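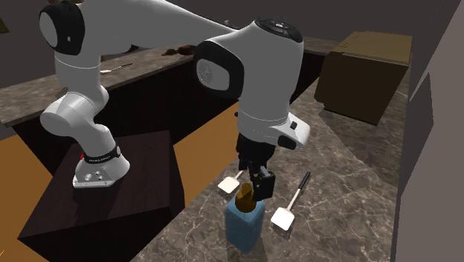 The arm on its pedestal.

Italo Valentini had been told to bring an open mind and a laptop charger, and he had brought the charger.

The invitation called it a Discovery Intensive. It had been sent to thirty people at Durkthorpe, makers of hinges and hinge accessories, and it promised that by October every one of them would be thinking like a founder. Italo had worked in hinge accounts for long enough to know how founders thought. The founder of Durkthorpe had thought mostly about hinges, and then about a boat.

"Who here is creative?" asked the facilitator. Her name tag said SAMARAKOON, though that was the name of the consulting firm, and all three facilitators wore the same one.

Four hands went up, all from marketing.

"Wrong," said Samarakoon happily. "Everybody!"

So everybody was. They were creative in groups of six, standing up, because the chairs had been taken away to encourage energy. Italo's group was given a pad of orange sticky notes and a customer named Brenda. Brenda was 60. She lived in Cillton, she had a bad wrist, and she was frustrated by doors.

"What does Brenda want?" said Samarakoon, drifting by.

"A better hinge," said Italo.

Samarakoon made the face of a woman watching a dog walk into a screen. "That's a solution, Italo. Stay in the problem."

He stayed in the problem until a quarter to eleven. Down there with him were Pham from shipping and a young man from legal who wrote DIGNITY on a note, looked at it for a while, and put it in his pocket. By the coffee break they had established that Brenda wanted to feel welcomed by her own house. By lunch she was a widow. Somebody gave her a son in Stustby who never called, and the feeling against the son ran so high that two people skipped the sandwiches to draw him.

"Now we prototype," said Samarakoon, and put out pipe cleaners.

Italo had not held a pipe cleaner since second grade and found he had lost nothing. He bent one around a paper cup, ran another through the loop, and stuck both to the flap of a cardboard box. The flap opened. He closed it and it opened again, very smoothly, with hardly a push.

"Tell me about this," said Samarakoon, crouching.

He considered his position. There were 2 hours left and no chairs.

"It's a threshold experience," he said.

"Say more."

"It's about arrival. She comes home, she's got the wrist, she's got the son. And the house sort of meets her halfway."

Samarakoon put a hand flat on her own chest. She called the other Samarakoons over. One of them filmed the flap opening and closing while the other asked if it had a name, and Pham, who had a train to catch, said it was called Brenda.

Brenda won. The prize was a mug and ten minutes with the executive team, who passed the box along the table and took turns with the flap.

"Forgive me," said the vice president finally, working it back and forth with one finger. "But isn't this a hinge?"

The room went quiet. The young man from legal reached slowly into his pocket.

"Stay in the problem," said Italo.

The vice president wrote that down.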